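Speaker notes: "What a gripper comparison in simulation is worth"
Session slot: afternoon, after the coffee break. Keep it under the time limit, leave room for arguing.

Opening

Start with the number. 3460 simulated grasps, two grippers, one arm. Say it flatly and let people be impressed for a second. Then tell them I would trade most of those runs for one good week with the real hardware.

Say who we are in one line. Costitz does the integration, Kwon is the parallel gripper everybody at our site already owns, Prikano is the new one with the longer fingers that we were asked to evaluate. I am not selling either. Both makers were told that before we started.

The claim we were testing

The Prikano brochure says it handles mixed tabletop items better than a standard two-finger gripper. Better at what? Ask the room. Pause here. Usually somebody says "flat things," and flat things are where I wanted to look hardest.

Explain why flat items are nasty. Fingers coming straight down have very little edge to pinch. In a simulator the contact model decides whether that works, and whoever tunes the contact model decides the result. I tuned it twice. The ranking flipped the second time. Don't rush this part, it's the reason for the talk.

Setup slide

Same arm model for both grippers, same controller, same approach speed. Six room layouts, random furniture, random textures. Arm on its block next to the table, objects small and mostly dull. Point at the fingers over the flat dark item and leave the slide up while talking about clearance.

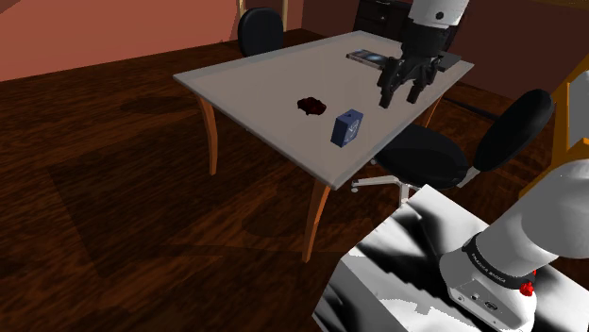 The textures don't matter as much as you think, and for grasping alone the table could be plain gray in every run. A reviewer at Cokdale wrote that on our draft, and added that we had spent our effort on floors and walls when we should have spent it on friction.

Half agree. Concede the friction point right away. On textures, push back: the grasp point comes from a camera image, and a glossy floor or a streaky block can pull the detector off. We saw bad grasp points in layouts where nothing about the objects had changed. That is a camera failure, and it got charged to the gripper in our first table. Admit it.

Results slide

Boxes: no difference worth a slide. Both grippers pick up an upright box. If yours can't, go home and check the calibration.

Soft lumps: don't show the bar chart. We simulated them as rigid. Any score there is decoration, and I'd rather take the question than defend the bar.

Flat items: Prikano ahead with the first contact settings, Kwon ahead with the second. Show both charts side by side. Do not average them, whatever anyone suggests.

Real hardware: 580 grasps so far, split evenly. Prikano slightly ahead on thin items, but it also bumped neighboring objects more often on the way down. The simulator predicted the first and missed the second. Our collision padding was probably too generous. I haven't rerun it.

If asked about price: skip.
If asked about suction: yes, for flat items I would try suction first. It was outside the request.
If asked whether Costitz will buy the Prikano: not on this evidence.

Closing slide

Put the two flat-item charts back up. Ask anyone who publishes a gripper comparison to include the contact settings in the same table as the scores. Mention that our November rerun will use measured friction for every object, and that the layout files are available at the desk by the door.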